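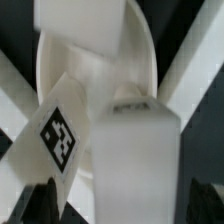
By the Zostside equipment desk

Vokus Teach Kit, hand-guided or remote

Drulwood sells this as teaching "without code". Fair enough, but you still do the task over and over. Their starter guide wants 40 good runs of one block job, and we doubt that covers a block that starts out tilted. The printed markers help with position. They won't fix a sloppy demonstration.

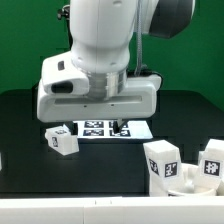
Price and what you get

$2,740 for the remote handset, software and marker sheets. Arm and gripper are extra. Hand guiding alone is $1,396, and for simple moves we'd start there.
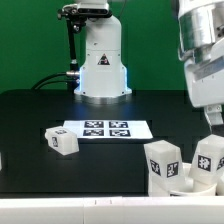 Remote control keeps your hands out of the camera's view, though it's slower to learn than the brochure lets on.

Filed under: Robot teaching, Bench gear
Last updated 2019-03-13
Contact us | © Zostside | Back to top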